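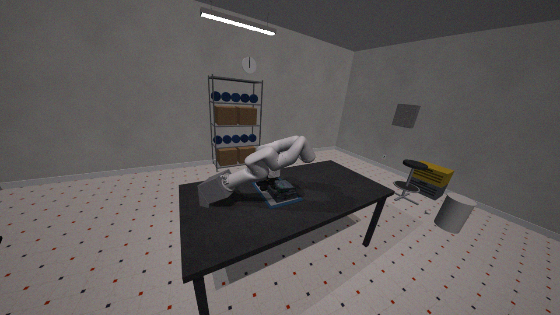 Slide 1. Rendered room: plain grey walls, pale tiled floor.

Search this site Search Go

28th August
Notes by Malsha Marikar

WHY YOUR DINING ROOM SHOUTS AT YOU
Talk for the Stalstead evening group

(Leave slide 1 up while people sit down. Don't start talking yet. Clap once, loudly, from the front, then ask what they heard after the clap.)

Most people say "nothing" the first time. Clap again and get them to shut their eyes. Somebody will hear the tail, and once one person has it the whole room has it, and I love that moment!

Bare walls and a hard floor give sound very little to sink into. It goes out, hits, comes back, hits again. Your ears hear all those copies piled on top of each other, and the ends of words go first. That's why a big family lunch is such hard work for anyone whose hearing is going a bit.

Slide 2. The old reading room at Pircombe. Tell the story slowly. It had a lovely high ceiling and a choir that couldn't hear itself. Ruwan Sarkar went in last June with a bag of balloons and a cheap recorder and popped them in every corner (he let me do the last two, very satisfying). Play clip A, then clip B with the curtains drawn. Play both again. People always want to hear them again.

If asked how much it cost: £236 for second-hand velvet curtains, £398 with the rail and fittings. The quote for ceiling panels was a lot more and they may still do it one day.

Slide 3. What soaks sound up. Thick rugs, full curtains, sofas, coats on hooks, people. People are wonderful at it! A hall with 267 guests in it sounds nothing like the same hall at the rehearsal, so musicians who know this don't panic in the afternoon.

Bookshelves: say that they help mostly by breaking the sound up and sending it off in different directions. I used to lump them in with rugs and got told off, quite rightly.

Egg boxes: do not spend ten minutes on egg boxes. They do very little for voices. Move on.

Pass round the felt samples here. The thick green one is from Ghumman and I need it back.

Slide 4. Flutter echo. Two bare walls facing each other, clap between them and you get that zingy rattle. Try it in the corridor at the break, it's brilliant by the fire door. One hanging on one wall is often enough to calm it down.

Break, 15 minutes. Tea is through the side door.

After the break: Molo recordings, then questions. Bring the spare speaker lead. If the clips won't play, do the clapping in the corridor with everybody and come back to slide 3.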